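Tristis: desk charging and power strip card

Version of Nov 28, 2020. Maintained by Trotska, bench group.
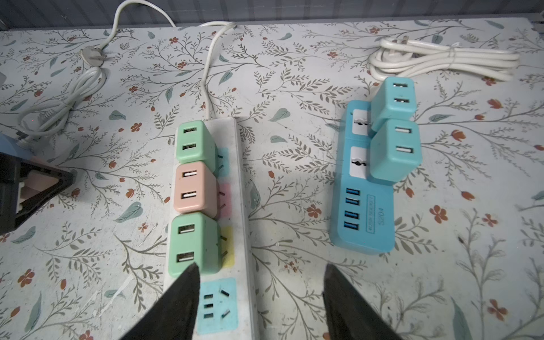

Scope

Tristis is the list of small power items kept on the shared bench: power strips, plug-in USB chargers and the cords that go with them. It covers layout, labels and naming. It does not cover wall wiring or laptop supplies.

The list holds 62 entries. 48 are plug-in chargers, the rest are strips and cords.

Items on the patterned table

White strip, long. Three cube-shaped USB chargers on one side: mint green, pale pink, mint green. Each has two USB-A ports. The outlets are marked with colored patches in light blue, pink and yellow.

Blue strip, shorter and wider. Two turquoise cube-shaped chargers, two USB-A ports each. The strip has a column of four USB-A ports of its own on the lower part, left side.

Fields

item_id – short text, never reused
kind – strip, charger or cord
body_color – plain color word, see below
ports_usb_a – whole number, 0 if none
outlet_mark – color of the patch at the outlet, blank if unmarked
host – item_id of the strip a charger is plugged into, blank if stored
note – free text, 100 characters at most

Color words

Use mint, pink, turquoise, sky blue, white. Do not write "green" alone. Mint and turquoise were both entered as "green" before June and the older rows had to be sorted by hand. A few may still be wrong.

A strip takes the color of its body. Outlet patches go in outlet_mark only, and a charger does not inherit the color of the patch next to it.

Counting ports

Ports built into a strip belong to the strip. Ports on a charger belong to the charger, also while it is plugged in. The blue strip is entered with ports_usb_a = 4 and each turquoise charger with 2. Do not add them up in the strip's row.

Layout rules

Chargers go on one side of a strip, with the ports facing up.
Strips lie flat. Do not plug one strip into another.
Load per strip on this bench is held to 400 watts, all chargers included.
Heaters and kettles stay off the bench strips.

Known gaps

Port ratings are missing for most chargers. The Vasseur labels wore off early and the values were never copied.
Cord lengths are not recorded.
The host field goes stale quickly. Treat it as correct on the version date only.

Related lists

Gratach – lamps and switches, same field names except ports_usb_a. An item that has both a lamp and a USB port is entered in Gratach.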